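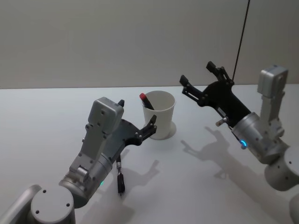
Home Cups Desk & Table Markers Orders Contact

Watcombe Plain Cup, White
Item 531

The Watcombe Plain Cup is a white paper cup with a rolled rim and tapered sides. It has no printing on it, inside or out. We sell it as a drinking cup, and many of our customers also buy it as a cheap holder for markers, pens, brushes and other things that roll off tables.

The cup comes in two sizes, Short and Tall. Both have the same width at the rim, so one lid fits both. Lids are sold separately and are listed on the Cups page. The sleeve is a thin clear bag with a tear strip at one end. There are 38 cups in a sleeve in either size.

Use as a drinking cup

The cup is single-wall and lined. It holds water, juice, coffee and tea. For coffee straight from the machine we suggest the Ulton wrap, a plain card band that slides up from the base and stops partway. Without the wrap the side gets too hot for some people to hold comfortably.

Do not put the cup in a microwave or an oven. Do not stack used cups back into the sleeve with clean ones.

Use as a marker or pen holder

A standard marker stands in the Short cup with its cap well above the rim, so the color can be seen from across a table. It will lean to one side. If you want markers to stand straight, fill the cup until they support each other, or use the card insert described below.

An empty paper cup is light. With a single marker in it, it will stand on a level table, but a knock from an elbow or a sleeve will tip it over. Schools and workshops that order from us have settled on a few ways around this:

– Put one cup inside another. The double wall is stiffer and the base is heavier.
– Drop a few large washers or clean pebbles in the bottom.
– Fix the base to the table with a small ball of putty. It peels off most smooth tabletops without leaving a mark, but try a corner first.

Store markers with the cap up if you only use them now and then and the maker does not say otherwise. Water-based markers that have been standing cap up for a long time may need a rest on their side before they write evenly. Check that the cap has clicked shut before the marker goes back in the cup – a loose cap is the usual cause of a dry tip.

The outside of the cup takes marker ink and pencil well, so it can be labeled by hand. Write the label before you fill it. Water-based ink will smear if the cup gets wet. Stick-on labels hold better if they are placed below the rim, on the flatter part of the side.

Card insert

The Motetti insert is a round card with slots that drops into the Tall cup and sits a little way below the rim. It keeps pens apart and upright. It does not fit the Short cup. Wide chisel markers are too thick for the slots, and we do not recommend cutting them larger. The card tears.

Care and storage

Keep unopened sleeves somewhere dry and off the floor. Once a sleeve is open, fold the end over and clip it. Cups that have been stored damp go soft at the rim and should be thrown out. A cup used for markers can be wiped inside with a dry cloth. It should not be used for drinks afterward, even if it looks clean.

Disposal

The lining means that the cup cannot go in ordinary paper recycling in every town. Check with your local service. Cups with ink or paint in them go in the trash.

Ordering

Sleeves can be mixed by size in the same order. School and office accounts are handled by Iwona Domański, and orders with wraps or inserts go through Reynaldo Enriquez. Please put the item number and the size in the order note. If you leave out the size we will send Short.

Free samples of both sizes are available on request, one of each per address. Samples go out flat-packed with the Subramaniam tray samples if you have asked for those too – the cups themselves travel in a small box and may arrive separately.

Returns are accepted on unopened sleeves only. If a sleeve arrives crushed, send us a photo of the outer box and the sleeve before you open it.

Related items: Ulton wrap, Motetti insert, flat lid, dome lid

Shares 2 | Comments 2
Last updated 3/17/24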